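搜索 本站 请输入关键词

试用记录 2018-11-11

今天继续试 Hollar 的手持夹爪套件,试用期还剩 19 天。上午的衣架任务已经录完,有效数据 30 条,文件夹编号 1164。编号 1033 的那批先不要删,我还没有核对时间戳。

套件的安装不困难,说明书写得比较清楚,只是标定那一页和软件里的菜单名称对不上。我写信问了 Rainer Sauerland,他回答说下个版本会改。手柄的重量我可以接受,但是连续录得久了以后,手腕会有一点酸。

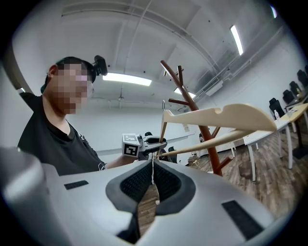
衣架任务,木制衣帽架旁,手持夹爪顶部装有标记方块。

对软件的意见有两点。第一,标记方块转到侧面的时候,轨迹有时候会跳,回放时很明显,需要手工剪掉。第二,导出时不能只选一条,必须整个文件夹一起导出,这对我们很不方便。

和 Gotico 那套比较,Hollar 的指尖开合比较顺,夹薄的东西也比较稳。Gotico 的优点是导出快。价格我还没有收到正式报价,所以现在不写结论。

待办:换一种衣架再录一组;把跳变的片段发给 Rainer;问清楚指尖垫能不能单独购买。

分享 19 评论 3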